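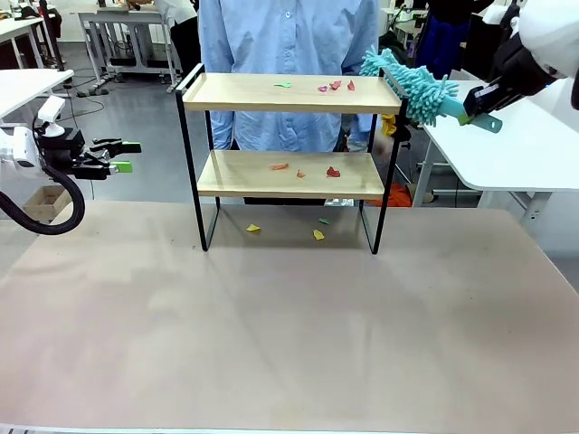

Planning a Dusting Pass on a Two-Tier Shelf

Print this page | E-mail this page

By Barış Yaman, Reltadano software notes

Dusting a shelf sounds like the sort of chore you could script in an afternoon, and I certainly thought so when I started at Orthorpe. What follows is the way we set up the task now, after a good deal of going back and forth, and I hope it saves you some of the evenings it cost me. You'll need a two-arm setup with calibrated cameras, a working motion planner, and a shelf model you trust. I'll assume you've already been through the calibration page (if you haven't, please go do that first, I'll still be here).

Step 1. Split the job into surfaces

Our shelf has an upper board, a lower board, and the tabletop underneath, and we scatter little colored paper scraps over all of them to stand in for dirt. Treat each surface as its own region with its own height and its own list of targets. I once tried to keep them all in one list, and the planner would happily hop from a scrap up top to one on the table and back again, which made for a very long and very silly path.

In the task file, give every region a name, a height, and an approach side. The lower board should get a front approach only. The upper one can be reached from the front or from the end.

Step 2. Find the scraps

Color works nicely for this, with one catch: red, pink and orange sit so close together that a tight threshold will drop one of them whenever the light changes. I use a loose threshold for "strongly colored and not wood," then let the region heights decide which surface each blob belongs to. Set the minimum blob size to 70 pixels to start with, and raise it if you get speckle.

Mask out the grippers before you do any of this! Ours have green on the fingertips, and green paper is green paper as far as the detector is concerned. The duster head is turquoise, so mask that too. The mask comes straight from the arm model, so it costs you nothing but a line in the config:

mask_links: gripper_left, gripper_right, tool

Step 3. Model the duster as a soft tool

This is where I spent most of my time. The handle is stiff and flat and behaves itself, but the chenille head is all fuzzy fingers, and it should be allowed to touch things. Give the handle a normal collision shape. For the head, add a second shape and list it under allowed contacts for the boards only, and leave the back rail and side rails out of that list. Hüsnü Ertürk suggested shrinking the head shape a little on the rail side, and I've kept his setting ever since.

Step 4. Generate the strokes

For each region, sort the targets along the length of the board and sweep toward the open front edge. On the upper board you have a raised rail at the back and on the sides, so a stroke that runs sideways will only pile the paper up in a corner. Begin each stroke behind the target, lower the head, pull forward, lift. A stroke speed of 100 mm per second is a comfortable place to begin.

Step 5. Decide what the other arm does

Park it, at least at first. Choose a pose out to the side where its camera still has a view of the boards, and check the cable slack in that pose and along the way into it, as the planner knows nothing about cables.

Step 6. Dry run, then look again

Run the plan in the viewer with the contact display on. If it stops with error 202, the head shape is touching a rail, so go back to Step 3 and shrink it a touch more. After each region, retract and take a fresh detection, and allow 2 retries per scrap before moving on.

Settings files for the Hudesar planner are in the shelf folder, under dusting. Başaran users will need to rename the tool link before loading them.

Last updated 22 April 2025

Print this page | E-mail this page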